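About Skurkari

Hello, and thanks for clicking on the bit of the website that most people skip! I'm Senthil, and I make strange dolls for a living. If you've come from one of the horror fairs you'll probably know me as the man behind the table with all the heads on it.

Skurkari started with one doll. She was a charity shop rescue with a cracked cheek and half her hair gone, and I only meant to glue her back together. I ended up giving her moth wings and a black velvet cape (my old curtains, sorry Mum) and she sold to the first person who saw her. I've still got a soft spot for that one. Her name was Minico and I named the whole range of small dolls after her, so if you see "a Minico" in the shop, that means anything you can hold in one hand.

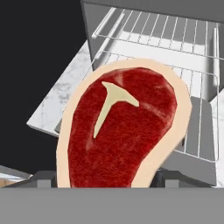
Steak, T-bone and all

I work with Raphaël Riviere, who does all the sewing and most of the worrying. He trained in theatre costume and he can't bear a raw hem, even on a zombie. I do the faces, the paint and the eyes. We argue about teeth. He thinks less is more and I think a ghoul should have a full set, so have a look through the gallery and see if you can tell who won each time!

Everything we sell is a one-off. The heads and hands are old vinyl or porcelain, cleaned and stripped before I paint them, and the bodies get new stuffing. Clothes are cut from scratch or from vintage bits we've hoarded. A Minico takes me 3 days. The big ones, which we call Simecks, can take 6 weeks, mostly because the layers of varnish want leaving alone and I'm not good at leaving things alone.

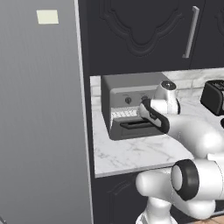 Fridge side and dark cupboard door

To date we've sent 420 dolls off to new homes, and I do love getting photos of them on your shelves. One lives in a dentist's waiting room. Another went to a lady who dresses it for every bank holiday, and the Easter bonnet was better than anything we've made.
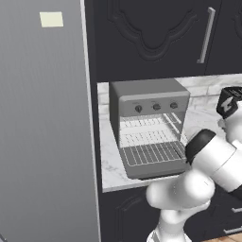
COMMISSIONS

Yes, we take them. We open 8 places every February and they go quickly, so join the mailing list if you're keen. Send me a sketch, a favourite film, a bad dream, whatever you've got. You can post us your own doll too, but please make sure you're happy to see it changed, as I can't turn it back afterwards. I don't do portraits of real people, and I won't touch a doll that somebody else in the family still wants.

Raphaël also runs Bravo, our mending service, for dolls bought from us that have lost an arm or been chewed by the dog. You pay the postage and
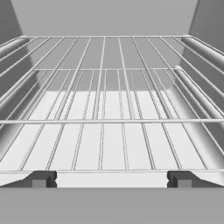

he does the rest, usually with a nicer outfit thrown in. Just write first so that he knows what's coming.

A quick word on safety: these are display pieces for grown-ups, with pins, wire and small parts in them, so please don't give them to little ones to play with.

If you'd like to say hello, the contact form comes straight to me. I answer in the evenings, once the paint's off my hands.

Senthil Chacko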